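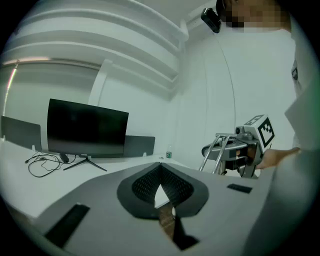
The second Pritau is finished, so both hands now have one. Most of September went on the jaw linkage. The printed pivots on the first unit had worn oval, and the jaws no longer met square at the tips. I reamed the new ones and fitted steel pins with 2 mm clearance at the shoulder. Mass with the marker cube fitted is 28 g lower than the first unit, nearly all of it from the side plates.

The cube needed more thought. Tracking dropped out whenever the wrist rolled far enough to hide the front face. I moved the cube to the top of the body and reprinted the patterns matt, as the glossy ones washed out under the workshop lights. Over 133 short runs the pose was lost in 9, all with the arm fully extended.

Elli Rantala rewrote the logger so that the head camera and both grippers share one clock. It had been drifting. Her version is in the Flernano folder, along with the old one, which I would leave alone.

The lever is the awkward test piece. It is smooth, and the jaws want to slide along it before they bite.

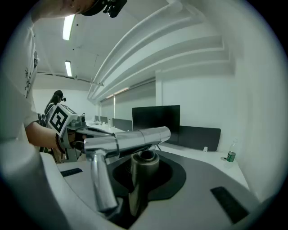
Gripper at the left end of the pipe, marker cube uppermost.

Softer jaw pads are next. I have two grades of rubber to try.

Comments

Takeshi Kikuchi: What did you ream the pivots to? Mine bind when the plastic is warm.

Seppälä: Try a coarser tread on the pads before you change the rubber.

Contact | © 2020 Nernora workshop notes | Back to top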